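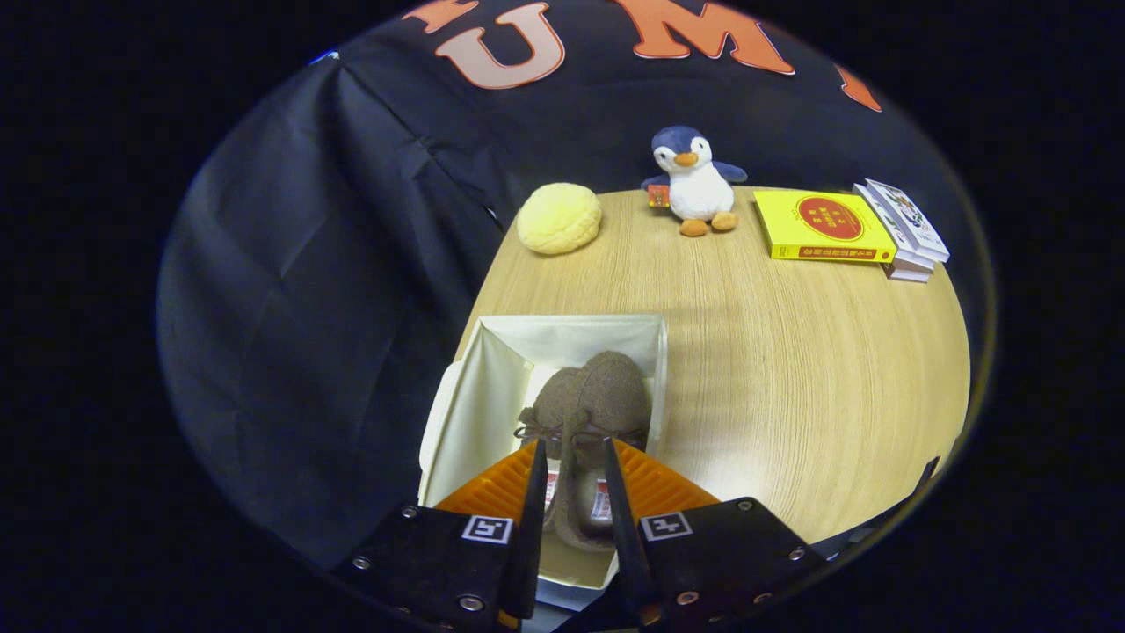 *Brown felt shoes in their open white box.*

I've been meaning to write up my shoe and wool tips for ages, and with the closets half emptied onto the bedroom floor I figured now's the time (6/22/26, for anyone who finds this page years from now and wonders if I've changed my mind). Summer is when all my felt and wool things get put away, and I used to be terrible at it. I'd shove everything on the top shelf in the spring and then act surprised at the moth holes in October.

**Brush before you do anything else**

Felt holds on to dust like you wouldn't believe. I use a soft clothes brush and go in one direction, light strokes, outdoors if it's nice out. My aunt Efua swears by a dry kitchen sponge, the kind that's never been near dish soap, and for pet hair I have to say she's right! Lint rollers are fine on a wool coat, but on cheaper felt they can pull up little fuzzies, so try a spot near the heel first.

**Spots**

Let mud dry all the way. I know, it's hard to walk away from it, but if you rub wet mud you just push it in deeper. Once it's dry, most of it brushes right off. For what's left I use:

- a bowl of cool water
- a few drops of wool wash (baby shampoo if I'm out)
- an old white washcloth, so no dye comes off on the shoe

Dab, don't scrub. Then dab again with plain water and press with a dry towel. For grease I put cornstarch on it overnight and brush it out in the morning. It sometimes takes 3 rounds, and salad dressing took me even more than that, but it did come out.

**Drying**

Stuff the toes with plain paper or a rolled-up hand towel and leave them somewhere airy. Keep them off the radiator and away from the hair dryer. I shrank a lovely gray pair that way and ended up giving them to my niece Precious, who was nine and thrilled about it.

Newspaper works too, but the ink can rub off on a light lining, so I save it for boots.

**Boxes or bins?**

I go back and forth on this. I like the cardboard boxes shoes come in, they breathe a little and they stack, and if you write on the short end you can find what you want without pulling down the whole pile. I write the owner and the season in pencil so I can erase it later. Cardboard is no good in a damp basement, though. Ours takes on water every spring, so down there it's plastic bins with snap lids and nothing made of wool, ever.

Make sure things are *completely* dry before the lid goes on. I give mine 4 days after any kind of washing, longer if it's been humid.

**Moths**

Okay, the big one. Cedar blocks smell wonderful and I do use them, but please don't count on cedar alone. It fades, and you have to sand the blocks lightly every so often to wake the smell up again. Clean wool is your best bet, because moths go for sweat and food spills. If I'm worried about something I bag it, squeeze the air out, and put it in the chest freezer for a couple of weeks (label the bag!! my husband Kwame once thawed a scarf thinking it was soup bones).

Sticky moth traps are handy for telling you whether you have a problem. They only catch the males, so they won't fix it.

**Smelly insoles**

If they come out, take them out. Sprinkle baking soda, leave it overnight, shake it off over the sink. If they're glued in, put the baking soda in a thin sock, tie a knot, and tuck one in each shoe. Dried orange peel is nice too, but it has to be bone dry or you'll have a whole new problem.

**A few odds and ends**

Candle wax on a wool rug: ice cube in a sandwich bag, then crack it off with a spoon.

Pilling on sweaters: a fabric shaver, sweater flat on the table, light hand. I've put a hole in a sleeve by rushing.

Squeaky closet door: rub a plain white candle on the hinge pin. I did ours before Christmas and it's still quiet.

Yayra wrote in asking about salt stains on suede. I use one part white vinegar to two parts water, barely damp cloth, and brush the nap back up when it dries. Test it on the inside first. I haven't tried it on anything pale, so if you have, leave me a note and tell me how it went.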